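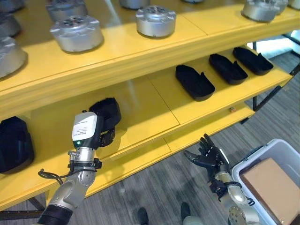
Storing machined parts on painted shelves, foam or no foam?

Yevdokiia Polishchuk
Small workshop, we keep round alu parts on a glossy yellow shelving unit. Parts stand straight on the paint, top shelf. Black foam holders live on the shelf below and half the time they're empty. Bottoms of the parts are getting fine scratches, customer has sent 2 back. Is it the paint or grit or us sliding them about? And should every part be in foam even if its only there overnight? Shelf is a Wirnora, rated 500 kg so weight isn't the problem.

Gál
Grit, nearly always. Swarf gets carried over on gloves and sits on the gloss where you can't see it. Wipe shelf down every shift, lift parts — don't drag. Overnight in foam is worth it if the bottom face matters. If it doesnt, thin rubber matting cut to the shelf is fine and cheaper. Check the foam too, chips bed into it and then its worse than bare paint. Ours get knocked out and vacuumed Fridays.

Also put the foam on the same shelf as the parts. People won't reach down for it when they're busy.

Jurov
had same with 5 shelves, put matting on, stopped

Davutix
Are you sure its the shelf? Ours were getting marked in the wash basket, took us till December to work that out. Look at them under a lamp before they go on teh shelf.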